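Jilby: a little word list of sitting-down furniture

Hi, and thanks for stopping by. Jilby is a list of names people use for the things they sit on at home, with notes on who says what and where. It began as a text file I kept while arguing with my in-laws over whether the thing in their front room was a couch or a davenport, and it grew. Now it has a folder, a changelog and this README, so I guess it's a dataset.

Last updated April 5, 2023.

What's in the folder

words.csv is the main file. One row per answer, 800 rows.
places.csv has the towns and areas, spelled the way I ended up spelling them.
notes.txt is where I put the stories people told me along with their answers. Please read this one! It's the best part.
old/ is the first version, with my typos left in. Don't use it for anything serious.

The columns in words.csv

word: what the person calls it, all lower case.
thing: what they were talking about, using my own short labels (long seat, short seat, chair with arms, foot thing, window seat, other).
place: where they grew up, which may be nowhere near where they live now.
age_band: under 30, 30 to 60, over 60, or blank. Lots of blanks. People will tell you everything about their grandmother's settee and then go quiet when you ask how old they are.
who_else: anyone in the family who uses a different word. This column is messy and I love it.
sure: yes, no or kinda. I took "kinda" straight from an answer and it stuck.

How I collected it

Mostly by asking. I put a short form on my website in November and left paper copies on the counter at Landry, the upholstery shop where I work on and off, so plenty of the early answers come from people waiting to hear what new foam was going to cost them. That tilts things. Someone who is having a sofa re-covered has usually had it a long time and has feelings about it, and the name they use is often the name their parents used.

The form had 12 questions at first, which was too many, and people gave up somewhere near the part about footstools. I cut it down and the answers got longer and friendlier right away. If you're planning a form of your own, start short.

Waltraud Reuter sent me a big batch of German answers, already typed up, with her own comments on the difference between Sofa and Couch (she has opinions, and so do all of her cousins). Those rows have "WR" at the end of the place name. I left her comments in German in notes.txt and put my translation under each one. My German is rusty, so trust hers over mine.

Steinar Hjaltested helped with the spelling of the Nordic answers and caught me mixing up two towns. He also got me the whole set from Skustholm, where one family handed the form around the dinner table and came back with four different words for the same seat. You'll find them together in the file. I didn't merge them, and please don't either.

What people say

Couch wins, in my file anyway. Sofa comes next, and it gets used for the nicer one if there are two in the house. I heard that over and over: the sofa is in the room for company and the couch is in front of the TV. A few people told me a sofa turns into a couch once the dog is allowed on it.

Davenport is hanging on with the older folks. Chesterfield comes up too, and there you have to be careful, because some people mean any long seat at all and others mean only the kind with the buttons and the rolled arms. I marked the second sort with "style" in the notes. 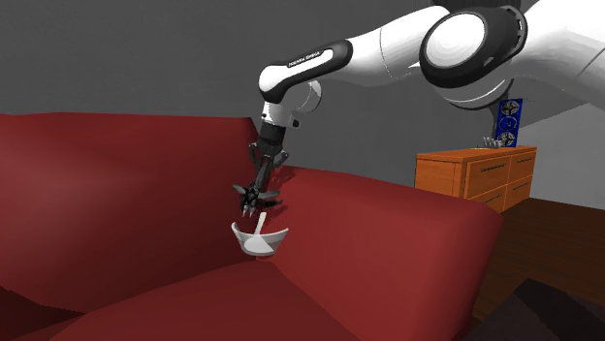 Then there's settee, which nearly everyone spells differently. I've seen settee, setee, settie and one very confident "city." I kept the original spelling in the word column and added the usual one to notes.txt so you can search for either. Loveseat caused trouble as well. Most people use it for a short seat with room for two, but several used it for a big armchair, and one man told me firmly that it's only a loveseat if the arms match. I've put him down as "sure: yes."

My favorite part is the words that belong to one household and no other. There's "the long chair," "the boat," "Aunt's," and "the napper." One family has been saying "Starport" for years, after a space game the kids used to play on theirs, and the grandparents picked it up and now say it too. I count these as real words. If a whole house uses it and knows what it means, it goes in.

How I cleaned it up

Not very much. I fixed obvious slips in the place names, took out double entries and dropped 15 answers that were about beds. (Futons stayed. I went back and forth on futons for weeks and I'm still not happy about it. They're under "other.")

Names and email addresses are gone. A few stories mention a family member by first name, and I swapped those for "my sister," "my uncle" and so on. If you spot one I missed, tell me and I'll fix it the same day if I can.

Things to watch out for

This isn't a survey in any proper sense. I asked who I could reach, they asked their friends, and it shows. There are far too many answers from upholstery customers and hardly any from people under 30. Please don't use it to say what percent of anybody says davenport.

The place column is where someone grew up, and some people moved a lot as kids. Where they listed more than one place I kept the first. Maybe that was the wrong call. The full answer is in notes.txt if you'd like to do it differently.

Also, "thing" is my own judgment. People described a seat and I picked the label. I went through them all twice, some months apart, and changed my mind on a fair number of the short seats. The file has the second round.

Opening the file

It's plain text with commas between the columns, saved as UTF-8. If the Icelandic and German letters come out as garbage, your spreadsheet program is guessing wrong, so use the import menu and pick UTF-8 yourself. Stories with commas in them are in quotes. A couple of people used quotes inside their quotes and I doubled those up, which should work in most programs.

Using it

Go ahead! Use it in class, make a map, print it on a tea towel. Say it came from Jilby and link back to this page if there's somewhere to put a link. If you change the rows, please give your version a different name so I don't get mail about it.

Adding your word

The form is still open, and I read every answer myself, usually in the evening and usually on the davenport. (Yes, they won.) Tell me the word, where you grew up and who in your family says it wrong. I add new rows in batches, so don't worry if yours isn't there right away.

Still to do

Sort out the footstools. Ottoman, hassock, pouf and tuffet are all lumped together at the moment.
Ask Waltraud about Kanapee.
Find more younger people.
Decide about futons.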